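The archive of the Trodley statehouse occupation holds 1578 photographs, and its head cataloger has looked at all of them. The building was held overnight in October. She works from Asante, two hours away, and spoke to us by phone.

"The first problem is duplication," she said. "We removed 289 files that were the same picture saved at different sizes." Another 64 have no known source and are stored apart until one is found.

Each remaining file gets a place, an hour and a level of confidence. Captions copied from social media are kept in a separate field. "A caption is a claim. We record who made it and when." 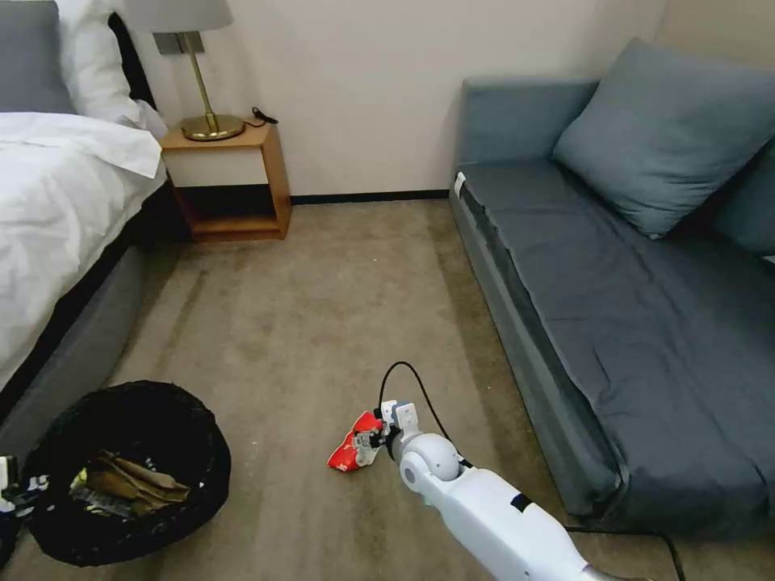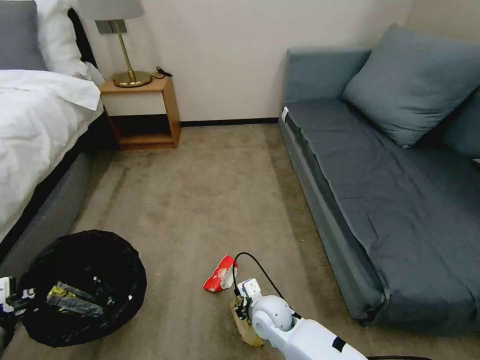
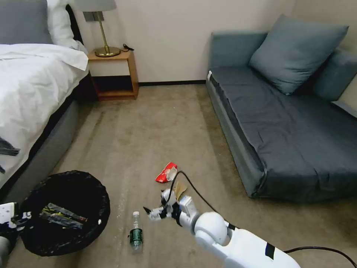 She objects to the way newspapers settled on one picture, the man seated at the speaker's desk. It ran in the Noletti papers for a week. "He was there for a few minutes. Most of the night was people standing in corridors, and we have around 300 pictures of that. None was printed large."

Asked whether the archive takes a political position, she said the selection rules are public and can be disputed in writing. Two objections have been received, both about face blurring. The Tondevov index, which covers the outer steps, opens to readers on Mon 2 December.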